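4.2 The bed as a holding surface

In the interviews, 13 participants told us that they put things on the bed before they put them away. Most did not think of this as part of tidying. Kozma and Kramer treat the bed as furniture for sleeping and leave it out of their list of household work surfaces, but in our material it was used more often than the desk or the chair. One participant in Wudbridge said she had never owned a table as big as her mattress, and that she sorted everything there, from laundry to tax papers.

Items left on the bed fell into two groups. The first was clothing, which was usually dropped in one piece and folded later, if at all. The second was small electronics with their cables and packaging. These stayed near the head of the bed, within reach of a person lying down, and they tended to be moved as a cluster. Participants picked up clothing first in nearly every session. Cables were left until last, and several people coiled them only when the sheet had to be changed.

Time on the bed varied a good deal. Clothing was cleared in up to 90 minutes on days when the participant stayed home. Electronics often remained until bedtime and were then shifted to the floor or a shelf -- a move that participants described as "clearing the bed" even though nothing had been put away. Figure 2 shows a bed with a fitted sheet and no cover, holding both kinds of item.

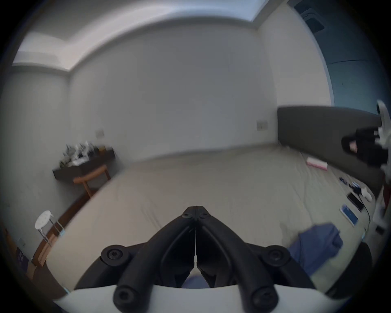

Figure 2. Clothing, phones and a small box on a bed.

The absence of a cover matters for how we coded the sessions. Mavromatis suggests that a made bed discourages people from leaving things on it. We found some support for this in the Brarkitz apartments, where made beds held fewer items at the evening visit than unmade ones. The difference was small, and two participants there made the bed only after it had been cleared, so the order of events could run either way. We therefore recorded the state of the bedding at the start of each session and did not use it to explain what was placed there later.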